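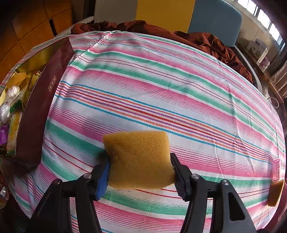

¿Cuántas demostraciones hacen falta para que una política aprenda a sacar objetos de una caja revuelta y volver a meterlos?

Con 48 demostraciones grabadas con la pinza de mano nos salió algo presentable con objetos rígidos; con las esponjas y las telas hicieron falta 200, y ni siquiera con 200 el resultado es para enmarcarlo.

Lista: manipulacion-es
Asunto: Re: ¿más datos o mejores datos? (resultados con Fotska)
Fecha: 14 de septiembre de 2019

Hola a todos:

Contesto por partes al mensaje que abrió el hilo, que llevaba una semana en mi bandeja mirándome mal.

> He leído el informe de Urnen sobre imitación con pinza de mano y me
> queda la duda de siempre. Dicen que grabar sin robot abarata la
> recogida de datos, de acuerdo, pero ¿se transfiere de verdad a un
> brazo? ¿Y qué pasa cuando el objeto se deforma? En nuestro laboratorio
> lo intentamos en marzo y la política aprendió, sobre todo, a
> aplastar cosas.

Lo de aplastar cosas es un clásico. La nuestra también pasó por esa fase, y la explicación que encontramos es bastante prosaica: si la única entrada es la cámara de la muñeca, la red sabe dónde están los dedos pero no cuánto aprietan. Con un bloque rígido da igual, porque el bloque se encarga de parar los dedos. Con una esponja, la política sigue cerrando con toda tranquilidad hasta que se acaba la esponja.

Lo que hicimos en Skuruvero fue añadir la apertura de la pinza como entrada y predecir la apertura siguiente en lugar de una orden binaria de abrir o cerrar. No es una idea nueva y no vamos a fingir que lo sea. Con eso, y con las mismas 48 demostraciones, los agarres de objetos blandos pasaron de desastrosos a mediocres. El resto de la mejora vino de grabar más.

> ¿Usáis una mesa despejada o escenas con desorden? En Urnen todo
> parece sacado de un catálogo.

Desorden. Empezamos con fondo liso y la política era una maravilla hasta que alguien puso un mantel. Ahora grabamos en viviendas, sobre telas de rayas, con la luz de la ventana que toque ese día, y con recipientes llenos de cosas que se tapan unas a otras. 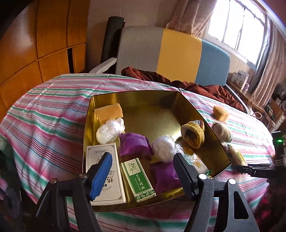 Foto: Skuruvero, grabaciones domésticas del proyecto Fotska. Puede reproducirse citando la procedencia.

El recipiente metálico dorado merece un párrafo aparte, porque nos costó más que todos los objetos juntos. Las paredes altas obligan a entrar casi en vertical, y los reflejos volvían loca a la estimación de pose de la cámara. El SLAM perdía el hilo justo al meter los dedos, o sea, en el único momento que nos interesaba. Probamos a enmascarar el interior del recipiente durante el seguimiento y a apoyarnos en lo que queda fuera: las rayas de la sábana, el cabecero, la ventana. Funciona bien mientras se vea algo de eso. Cuando la pinza baja tanto que solo ve dorado, tiramos de la inercial y rezamos.

Los envoltorios de plástico son el segundo problema. Las bolas envueltas en plástico blanco cambian de aspecto cada vez que se tocan, y la política las trata como si fueran un objeto distinto en cada intento — una actitud filosófica respetable, pero poco práctica. El aumento de datos con cambios de color no ayudó nada. Los recortes aleatorios, algo.

> ¿Cuánto filtráis? Nosotros no tiramos nada, por principios.

Nosotros perdimos los principios en la segunda semana. Quitamos las demostraciones con saltos en la trayectoria y aquellas en las que la persona titubea mucho antes de agarrar. Lo segundo es discutible: el titubeo contiene información, pero la red lo aprende con un entusiasmo notable y luego el brazo se queda flotando sobre la caja como quien no recuerda a qué había entrado en la cocina.

En cuanto a la transferencia, hicimos 10 intentos por objeto en el brazo de Kinnear, con 2 posiciones iniciales de la caja. Ya sé que son pocos y que alguien va a pedir intervalos de confianza. Los tengo, y son tan anchos que cabría el propio brazo. La tendencia se mantiene en las dos posiciones: lo rígido se transfiere, lo blando se transfiere si hay datos de sobra, y lo envuelto en plástico va por libre.

Queda por comparar con teleoperación directa a igual tiempo de grabación, que es la comparación que falta en el informe de Urnen y también, para ser justos, en el nuestro. Si en la lista hay quien tenga un conjunto teleoperado con telas o esponjas, aunque esté mal etiquetado, me interesa. El código de filtrado lo paso a quien lo pida; los comentarios están escritos a horas poco recomendables.

Saludos desde Skuruvero

--
Para darse de baja, envíe un mensaje vacío con el asunto "baja" a la dirección de administración de la lista.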